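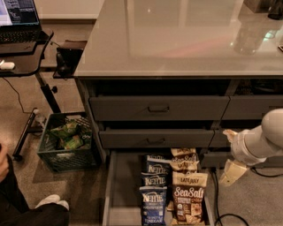
Most of the mail I get is about countertop coatings, the brush-on kits that promise a new kitchen over a long weekend. I've tested a few and I'm hard to please. Gloss is the part people fall for, and a glossy gray top like this one, with light from the room reflected in it, is what every kit shows on the box. Whether yours will look that way in August, after a year of coffee and lemon juice, is a separate matter. The answers below cover what I get asked most.

## Is a coating really as tough as stone?

No. The Mirnard leaflet says "stone-hard" twice and never says which stone. I dragged a key across a cured sample and left a line I could feel with a fingernail. Try that on granite and you mostly wear down the key.

## What about the 1000-scrub test?

Flenuvness prints "passes 1000 scrubs" on the lid. Scrubs with what? I wrote and asked, and got back a coupon. A soft wet sponge and a green scouring pad are very different things, and if you wipe down three times a day you'll reach 1000 before the first year is out.

## Can I put hot pans on it?

I wouldn't. Wouters claims its finish is "heat friendly," a phrase that commits them to nothing. Use a trivet.

## How long before I can use the kitchen?

The kits say 20 hours. That's dry to the touch. Full cure takes far longer, and the real number is usually in the small print on the back page. Go by that one. My first sample took the print of a mug because I believed the front of the box.

## Do I have to sand first?

Yes, even if the label says "no prep." Every peeling job I've been asked to look at started on a surface that was still shiny or greasy underneath. Wash it, sand it, wipe it, let it dry.

## Is it cheaper than a new top?

Sometimes. The Grandutar kit was $62 when I bought it, which sounds great until you add rollers, tape, sandpaper, a respirator and the second kit you need because the first one doesn't cover what it says it covers. Price a plain laminate top before you decide.

## Does gloss hide scratches?

It shows them, along with dust, crumbs and roller marks. Satin is kinder. The stores push gloss anyway.

## So would you ever use one?

In a rental, a laundry room or a kitchen you plan to rip out soon, sure. I have one on a garage bench and it's fine. It has chipped in two spots near the vise, and I haven't bothered to fix them.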